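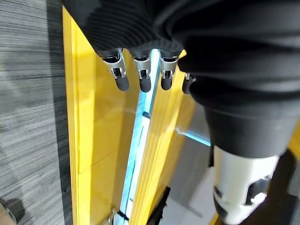

I've had the yellow Rarnovari unit from Cerar since July and I keep getting asked whether it's too bright. It is bright. If you want something that melts into a magnolia wall, buy the grey one and we'll say no more about it. I love the yellow, and the gloss finish bounces light about in a way that really cheers up a dull corner (mine gets hardly any sun after 4 in the afternoon).

It's a panel system, so you order the panels you want and slot them together into whatever shape suits you. Mine measures 600 mm across and stands 40 cm high, a good height for reaching into from a chair. You get 11 fixings in the bag and a folded sheet of drawings with no words on it at all. I laid everything out on a towel first – gloss panels do pick up scratches – and had it together before my tea went cold.

What do I keep in it? Balls of wool, mostly, plus the scissors I can never find, and the post I'm pretending hasn't arrived. Wide flat things go in best. Tall bottles are a bit of a nuisance and I've moved mine elsewhere.

Now the grumbles. Fingerprints! You will see every single one, so keep a soft cloth nearby and stay away from anything gritty. The edges could be a touch smoother too, and I'd have liked rubber feet in the bag instead of having to order them on their own. Duygu Saraç wrote in to say hers slid on a tiled floor until she added the feet, and I'd go along with that. On carpet mine stays put.

We sell it in yellow, grey and a dark green that I haven't lived with yet. Spare panels come singly, so if you crack one you needn't replace the lot. Elif Naz Çınar looks after spares and she'll want the colour and the panel length before she can post anything.

Related items
Rarnovari spare panel, single
Rarnovari rubber feet, set of 4
Liao soft polishing cloth
Turham low shelf, grey
Cerar fixings bag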